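Celebrity Health | 3 min read

Mirta Villalba Opens Up About Her Stutter Ahead of "Lusstead" Season Two

Nov 28, 2024

Mirta Villalba has spent two seasons' worth of interviews dodging one question, and this month she finally answered it. The "Lusstead" star told listeners of the Minami podcast that she has stuttered since she was in kindergarten, and that she still does on most days when the cameras are off.

What a conversation it is! Villalba talks for almost the whole episode, stutters plenty, laughs a lot and never asks for a second take. The producers left every pause in, at her request.

"I got really good at swapping words," she said. "If I couldn't say 'Tuesday' I'd say 'the day after Monday.' I once changed my order at a restaurant because I couldn't get the name of the soup out. I ate a salad I didn't want and I was mad about it for a week."

Acting came into the picture at 14, when a teacher in her hometown of Prastau handed her a small part in the spring play. She had 3 lines. She says she got through all of them without a block, went home and told her mother she wanted to do that forever.

Fluency on stage is something plenty of people who stutter describe, but Villalba was careful to say it doesn't come free. She still marks up her scripts in pencil, circling the sounds that give her trouble – hard "k" and "d" are the worst – and she runs those lines out loud in the car before she gets to set.

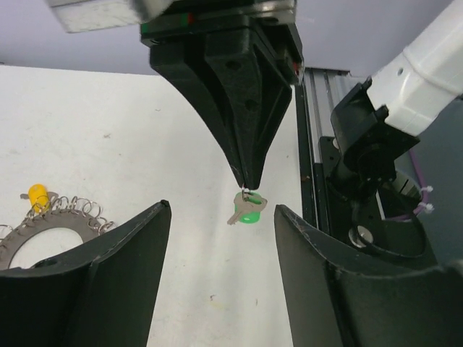
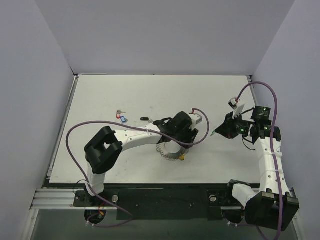
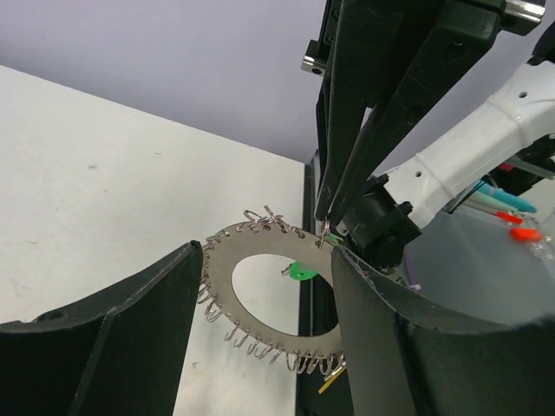
Her co-star Venkatesh Ramasamy, who plays her brother on the show, was one of the first people in the cast to know. He joined the podcast for the last part of the episode, and the two of them are a joy together. Ramasamy remembered a long night shoot in season one when Villalba got stuck on the same word again and again in a big courtroom speech.

"Everybody wanted to help, and the help was making it worse," he said. "So I asked her what she wanted, and she said, 'I want you all to wait.' So we waited. And then she did that speech, the one people still send me clips of."

Fans will know the one. It closes the fourth episode, and it's a stunning piece of acting with or without the story behind it.

Villalba said she had been close to talking about all this before. A magazine profile last year brought it up, and she asked the writer to leave it out. What changed her mind was a letter from a nine-year-old viewer who wrote that she never raised her hand in class. Villalba wrote back, then decided a letter to one kid was a bit cowardly (her word, and a harsh one if you ask us).

The response has been huge. Villalba's post about the episode had 2,000 comments by the next morning, a lot of them from parents and from adults who had never told their coworkers. She has been answering as many as she can. One man wrote that he played the episode for his whole family at dinner, and she replied with a row of hearts and "tell them hi from me."

She is also back in speech therapy for the first time since college, and she is clear that the goal is different now. She used to want the stutter gone. These days she works on staying in the word and not bailing out of it, and on phone calls, which she still hates.

Season two of "Lusstead" starts streaming on Jidex next month, and Villalba dropped one more bit of news before signing off. The writers asked if her character could stutter in a few scenes, and she said yes – as long as it never gets explained.

Tags: Mirta Villalba, Lusstead, Stuttering, TV News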